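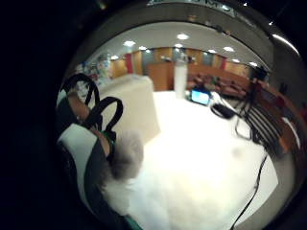 Ticket 1919
Site: Jornham hall, large white table
Category: Furniture / power / general grief
Priority: Low (raised to Medium by requester, lowered again by us)
Status: Closed, sort of

Problem as reported
"Table wobbles. Cables everywhere. Chair squeaks. Lights too bright to read laptop." Four faults on one ticket, against the form's clear instruction to lodge one at a time. We've split them below.

1. Wobble
Checked all four feet with a level. Three were fine. The fourth had lost its rubber cap and was propped on a folded Flovitz catalogue, which had been doing a decent job since May. Fitted a new cap from the spares drawer. Wobble went away, came back when the table was shifted a few centimetres to the left. The floor is the problem there, and the floor is a separate ticket (298, still open, older than some of our staff).
Fix: table shifted back. Please leave it alone.

2. Cables
Black cables were running across the tabletop and catching on sleeves. Asked for the under-table tray from Barajas that we were promised last budget. Tray arrived, 700 mm long, no screws. Found screws. Wrong screws. Used adhesive clips instead and bundled the slack near the back edge. Anyone who unplugs the lot to charge a phone can do the bundling next time.

3. Chair
Slatted back, dark finish. Squeak comes from the second slat up when you lean. Tightened both bolts and rubbed a bit of candle wax into the joint. Quiet for most of Tuesday. Requester says it now squeaks "in a different key". Noted.

4. Lights
Round recessed fittings, all on one switch, so your options are operating theatre or cave. Clamine quoted for a dimmer and the quote has gone upstairs to be admired. In the meantime, turn the laptop away from the worst of the glare and bump the brightness up. Requester replied that they had already tried this. It's still our advice.

Time spent: 7 hours, including the screws.

Reopened by requester, 4:40 pm: "Wobble is back."
Response: Who moved the table?
Closed, 4:52 pm. Table moved back.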